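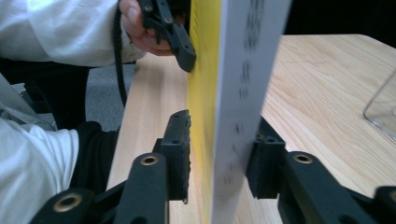
**Pulix opens its first soap-making kitchen in Dronau**

Great news for anyone who likes making their own balms and scrubs! Pulix, the little natural skincare shop run by Siham Matar, has opened a workshop kitchen upstairs, and the first classes start in February.

Beginners get 3 hours at the bench and go home with an oat and olive oil bar, a jar of calendula salve and the recipes for both. Lorraine Hinds teaches the evening group (doors at 6:30 p.m.), and she's already planning a follow-up on shampoo bars, which we can't wait to try.

The waiting list stood at 86 names this morning, so a second group has been added. Bring an apron and a clean jar with a lid. Sign up at the counter.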